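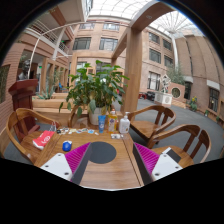

Table, Thursday. Red paper bag on its side at left, dark gray disc in front.

Bedmont hygrometer check, second pass. Salt slurry mixed at 9 in the morning, lid taped, both loggers in the jar. Left it to settle until 10 before taking any reading. The Dernlow unit came in 2 points high, same as in January. The Sorrentino drifted during the first half hour and then held.

Renzo Gatti thinks the Dernlow offset is in the sensor cap. Swapped caps between units - the offset stayed with the body, so that idea is out. Correction entered in the log sheet by hand for now.

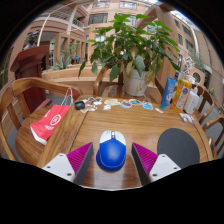
Next, the silica. Dried the old batch in the oven and weighed it back at 1000 g, bag excluded. Split it between the two Ledoment cabinets. The door seal on the lower cabinet is stiff at the hinge side and will need replacing before the paper samples go in. Upper seal fine.

To do:
Repeat the slurry test with a fresh jar.
Order seal, hinge side profile only.
Ask Renzo for the old Dernlow calibration sheet - the copy in the binder is missing its second page.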